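Kitchen & Home > Worktops and Tables > Butcher block > Care

Butcher block table in the spare room -- oil, wax or varnish??
Posted by Kamala Warrier, Monday, 7.40 am

Quick one before work. Got a butcher block table top off a bloke in Okden, pale strips glued edge to edge, some darker ones in between, a few small knots. Don't know what wood. He didn't either. It's going in the spare room as a general table -- bit of paperwork, bit of mending, a lamp on it, tablet for the radio, snacks because I am who I am. NOT for chopping food on.

It's bare at the moment, I think. Drop of water soaks in and leaves a dark mark that goes after an hour or so. Had a mug on it Saturday and there's now a ring that hasn't gone.

So:
-- oil, hard wax oil or varnish? Everyone says something different
-- do I have to sand the whole thing or just teh ring
-- does the underside need doing as well, because it is HEAVY and I live alone
-- one of the knots has a tiny crack, do I fill it

Budget is 25 quid, could go a bit over. I've got a hand sanding block and no machine. Also a half tin of linseed from my dad's shed, no idea how old. Tia

Edit: it sits on a frame and is screwed down from below at the corners, if that matters.

Tilahun
Regular, 807 posts

Hard wax oil. Not varnish. Varnish is fine till it chips and then you're sanding the lot back, whereas with hard wax oil you can rub down one patch and go over it and you'd never know.

Yes do the underside. One coat is enough. If you seal the top and leave the bottom bare the two sides take up damp at different speeds and it cups. I had one go like a crisp over a single winter, in a room with a radiator on one wall. Get somebody round for ten mins to help you flip it. Or unscrew it and lean it on end against the wall with an old towel under, that's what I do now, back's not what it was.

Sanding -- whole top. If you only do the ring you get a pale dish in the middle that shows for ever. 120 then 180, always along the strips, never across. By hand it's an evening. Put the radio on. Hoover, then wipe with a cloth just barely damp, let it dry, quick go with the 180 again as the grain will of come up a bit.

Then oil. THIN. Everybody puts too much on. A tablespoon does a surprising amount of table. Rub it in, wait ten minutes or whatever the tin says, wipe off everything that's still sitting on top. Leave overnight. Second coat same again. Don't put anything on it for 7 days, and no tablecloth for longer than that.

Knot: leave it. If it catches your sleeve, bit of clear epoxy off a cocktail stick, sand flat before you oil.

The screws DO matter. Look whether the holes in the frame are slots or tight round holes. If they're tight the wood can't move and it'll split somewhere. Open the ones along the back out a bit sideways and use a washer. The strips swell across their width, hardly at all along the length.

And lay the oily rags out flat outside to dry, don't ball them up in the bin. They can catch fire by themselves. Not joking.

Firnport_Dave
New here, 3 posts

just use the linseed. my nan did hers with it every year and it was lovely

Uvuvstead
Helper, 3,177 posts

Mostly agree with Tilahun, linseed less so. Raw linseed takes weeks to dry and an old half tin may never go off properly, you'll have a sticky table with fluff in it. If there's a skin on top of the tin, bin it (take it to the tip, I mean). If it says "boiled" on the label and it still smells normal you could try it on the underside. Wouldn't put it on top.

For the ring, pale or dark? Pale is usually heat or damp in whatever finish is on there, so it might not be bare after all. Dark has gone into the wood. Sand first, and if a dark one is still there after the 120, oxalic acid crystals from the hardware shop, gloves, read the packet, rinse well. Let it dry two days before you oil.
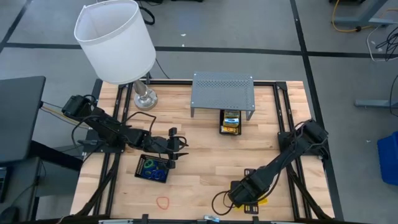 On budget, smallest tin of hard wax oil will do two coats on a table that size with some left over. Sandpaper's a few quid. You should come in around 20-25. Go for matt or satin, gloss shows every scratch, and with a lamp on the table you'll see them all from the side. On pale wood the clear oil goes a bit yellow -- some brands do a "raw" or "natural" one with a touch of white in it, keeps it lighter. Test it underneath first.

Felt pads on anything that stands on it for good. Lamp base, metal shelves, anything with little legs. Thin legs are the worst, they leave dents even through the oil. And lift stuff, don't drag it. Cables are OK, but watch rubber feet, some of them leave a mark on oiled wood that won't wipe off. Same goes for stickers and tape, the glue goes into the grain if you leave it all summer. White spirit on a cloth gets most of it, then a dab of oil where you've rubbed.

Top up once a year or when water stops beading. September's good, windows still open, heating not on yet.

Oh and get a coaster, they're cheap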